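3.2 Materials and table layout

The objects used in the sorting task were ordinary kitchen measuring tools of the kind sold in supermarkets and discount shops. We chose them because adults in the pilot group could name them without help, and because they are handled every day in home baking with very little thought. Sets were bought new for the study and washed by hand between visits. Pieces with chipped edges or worn markings were taken out and replaced from the same supplier, Liyanage.

Colour was treated as part of the layout. In the earlier work by our group at Bristirden, participants often said they reached for a spoon by its colour and only checked the size afterwards. Several had used the same set at home for years and could say which colour stood for which measure without reading the handle. For this reason we did not use plain metal spoons, although they are common in the kitchens we visited. Metal spoons are also hard to tell apart when they are lying flat, and we did not want the task to turn into a test of eyesight.

All pieces were placed directly on the tabletop, with no mat or tray. A mat gives people an edge to line things up against, and in the pilot visits this led to neat rows before the task had properly begun. A bare table gave a wider spread of starting positions and was closer to what people told us they do at home, where a spoon is put down wherever the hand happens to be. Handles were left pointing in any direction. Spoons were separated from their ring before the visit and were not stacked.

The table had a pale wooden top. Its light surface was useful for the coding stage, as dark pieces stood out well from it (Figure 2). The grain and the small marks in the wood were left as they were, and no tape or pencil guides were added. 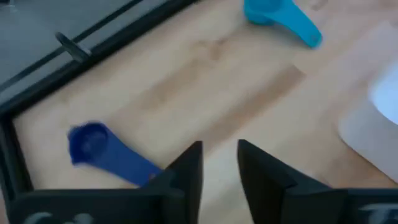 Figure 2. Dark blue measuring spoon lying flat on the tabletop, with the handle set at an angle.

3.3 Procedure

Visits took place in October at the Kikau community kitchen and the Nallatetti test room. Each participant was met by Nazma Roy or Salma Cherkaoui, who read out a short script and answered questions. The script said only that the things on the table had been used for baking and needed to be put away. It did not mention size, colour or order, and it did not say where the pieces should go. A shallow drawer insert and an open jar were offered at one side, and participants could use either, both or neither.

Participants could take as long as they liked. They were asked to say when they were finished and were then invited to make changes. If a participant asked whether the result was right, the researcher replied that any arrangement was fine. Talking aloud was allowed but not requested. We found in the pilot that asking people to explain each move slowed them down and made them tidier than they would otherwise have been.

After the task there was a short interview on how measuring tools were kept at home, who usually put them away and whether any had gone missing. Interviews were held in the same room, with the finished arrangement left in view so that people could point to it. Several participants picked pieces up again while talking, and these later movements were not coded.

3.4 Coding

Handling events were coded by Shanthi Fakir and Rajitha Bepari. An event began when a hand first touched a piece and ended when the piece was released. Sliding a spoon across the table without lifting it was counted as a separate type of event, as was turning a spoon over to read its marking. The final set contained 348 events. Both coders worked through the first 100 independently, and differences were settled by discussion with Suha Twal before the rest were divided between them.

Most disagreements concerned short touches, where a participant rested a finger on a handle and then moved on to another piece. We kept these as events only when the piece changed position. Handle direction at the end of each event was recorded as towards the participant, away or sideways.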